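Introduction to Martial Arts Practice
Handout 6: Stance, Breath and Attention
Course leader: Viola Palumbo
Revised 04/11/2020

This handout covers the material for the second half of the term. Students are expected to have read the Angelovski chapter on posture before attending.

1. Horse stance. The feet are placed parallel, wider than the shoulders, with the knees bent and the back upright. Beginners hold the stance for up to 90 seconds and then stand at rest before repeating. The thighs will tire first. Students with knee complaints should take a higher stance and inform the instructor.

2. Breathing. Breath is drawn through the nose and directed low, toward the abdomen. The shoulders do not rise. Exhalation accompanies the strike or the block — it is never held back until the technique is complete.

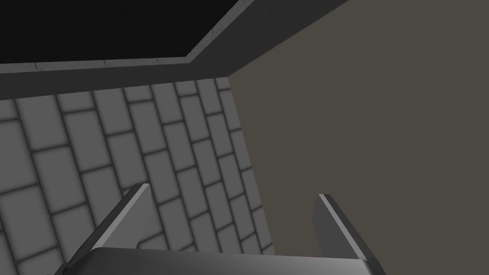 Fig. 1. Two parallel gripper fingers, seen from below. Computer rendering.

3. Attention. Classical manuals speak of sensing an attack before it begins. For the purposes of this course, the term refers to the trained reading of small movements: a shift of weight, a turn of the hip, a change in the breath. Partner drills for this section are led by Tarık Bozkurt.

Required practice before the assessment in May:
— 100 front punches per session, alternating hands
— the opening form, both sides
— one written entry in the practice log

The log is submitted at the final class. Entries should state the date, the exercise and any difficulty met. Late logs are accepted only by prior arrangement with the course leader.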